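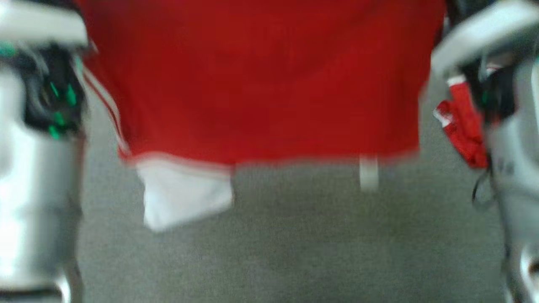 Kollero notebook, September, 2 pm
Sofa sorting, red on red

The Fusley claim is that the policy tells garments apart by shape. I'm not convinced. Same colour top and shorts, 12 trials, 7 right picks. A coin gets close to that.

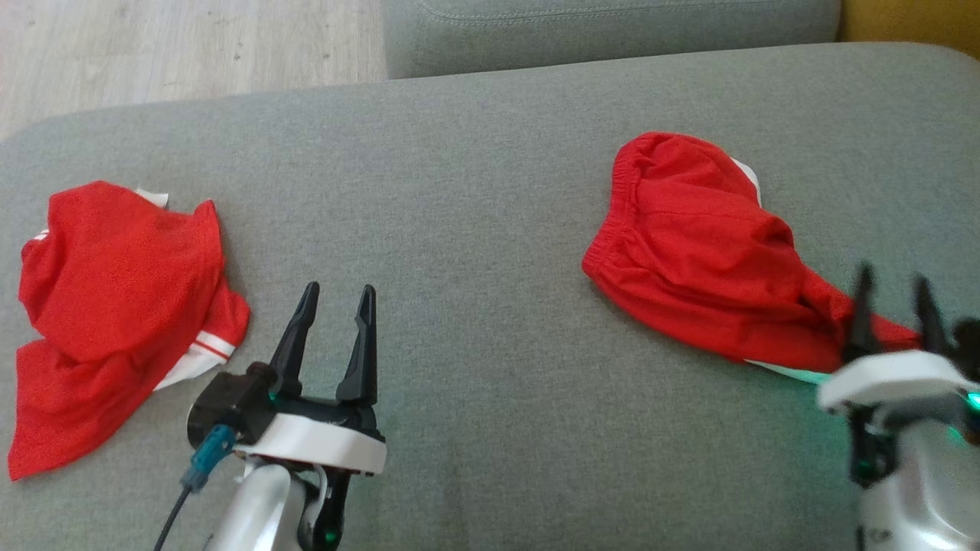 Reply from the Olow bench: 12 is too few to call either way, and the waistband may be the cue. Fair, but then we should hide the waistband and rerun – 5 misses need explaining.

Score the grasp separately from the choice of garment. I'd lumped them together.
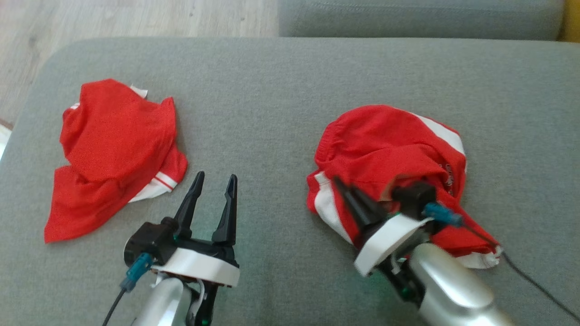 Jersey left, shorts right, right gripper in the shorts.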